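Plimberg Instrumental Rock Listings: Data Card

Version 2, last revised September 22, 2024

Summary

The Plimberg listings record instrumental and post-rock releases issued on small labels, with 3,442 entries drawn from sleeve notes, label catalogues and gig programmes. Each entry covers one release. Reissues are entered separately and linked to the original by its catalogue number.

Fields

artist: name as printed on the sleeve
title: release title, original spelling kept
label: issuing label, or "self-released"
format: vinyl, CD, cassette or download
length: total running time in minutes
line-up: players credited, in sleeve order
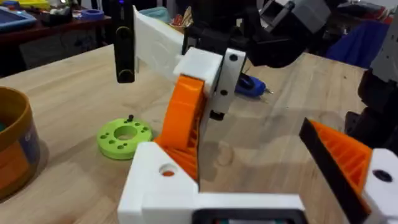

Yesenia Arriaga asked whether guest players ought to be kept apart from permanent members, as the Fodemer sleeves credit both under one heading. They are not kept apart at present. The line-up field follows the sleeve, and any correction goes in the notes.

Coverage

Entries come from 32 labels. Asard and Taşdemir are covered in full; the remainder are partial, and cassette releases are under-represented. Live recordings are included only where they were sold as a separate release - session broadcasts are left out.

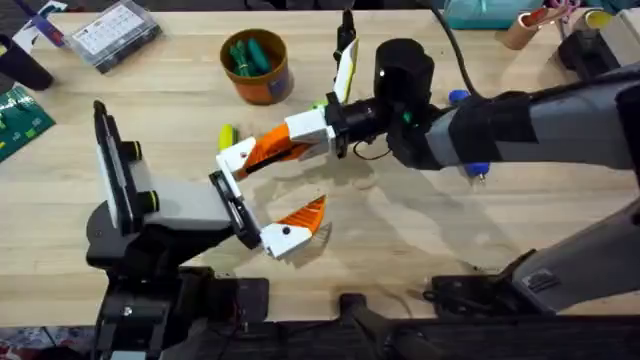
Running times on the older Asard cassettes are unreliable, according to Nevzat Kurtuluş, and should be checked against the tape before they are quoted. Affected entries carry the mark "u" after the figure.

Use and corrections

The listings may be copied for study and for non-commercial programme notes, with credit to Plimberg. Corrections should be sent to Gülizar Çınar, quoting the catalogue number and the source. The next revision is planned for June.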